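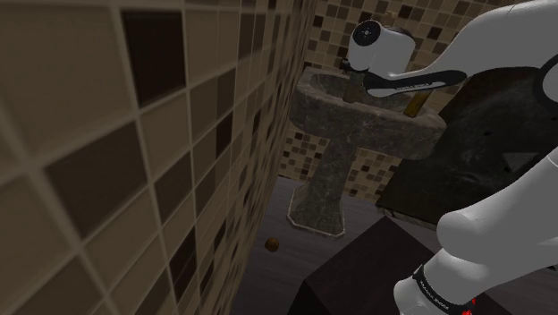 Figure 3. Washroom environment from the Joteo scene pack, with the arm reaching over the pedestal sink.

4.2 Scene pack and task setup

We tested the Joteo simulation kit in the release dated 5/30/19. The kit is sold as a set of rendered indoor rooms with a ready-made arm model and a scripting layer. A buyer gets 100 room layouts and can swap wall, floor and fixture materials in each one. We used the washroom group for this part of the review, as its rooms leave an arm little free space to move in.

In the room shown in Figure 3, the walls are covered in a mosaic of tan and brown squares, and the sink is mottled stone. Both surfaces are hard on vision software. The tile pattern mixes light and dark squares throughout, and the objects in the basin are partly hidden by the arm. Takagi and Wada had raised the same concern after trying an earlier release on kitchen rooms.

Each trial starts with the arm over the basin. The task is to pick one named object out of the sink and hold it above the rim. Objects are placed by the kit's random layout tool, which can also put items on the floor. We left these in place as distractors. Lighting was kept at the dim preset, and camera tilt was allowed to vary by up to 30 degrees.

We ran 360 trials in total. Setting them up was simple once the scripts were written, but the manual is thin on how contact with the basin is handled. Two of us - Ticona and Shibata - had to read the source files to learn that the rim and the inner wall use separate collision shapes. With default settings the hand sometimes stopped short of the inner wall. Shrinking the collision margin fixed this in most rooms, at the cost of slower runs.

The Letholm kit, which we review in Section 4.3, offers only 70 rooms but documents its contact settings in full. Its materials are also plainer, with flat colors on most walls. For grasp planning alone this matters little. For training a detector we prefer the Joteo rooms, and the results in Section 5 use them unless stated otherwise.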